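Plastic food packaging (household handling)

Plastic food packaging in the home covers the bags, films and printed wrappers in which groceries are bought and often kept.

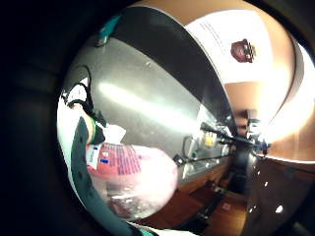

Most of what is repeated about storing food in it rests on thin evidence. Household guides commonly claim that tinted plastic "keeps food fresh longer" than clear. The claim is usually made without saying which food, which plastic or how much light, and colour on its own says little about how well a bag holds out air or moisture.

Labels are another weak point. Print on a soft, bulging bag creases and rubs, and small type is often the first thing lost. Nivaldo Holanda, writing in a Korham consumer newsletter of February 9, 2018, advised copying the date onto tape before a package is opened. Matěj Pešek later questioned the advice -- he noted that Holanda had looked at up to 200 packages, all from one shop, and had not said how they were chosen.

Decanting into rigid tubs is often recommended as tidier. Whether it cuts waste is disputed, and the cooking directions tend to go out with the wrapper.

See also: Food labelling; Kitchen storage; Plastic film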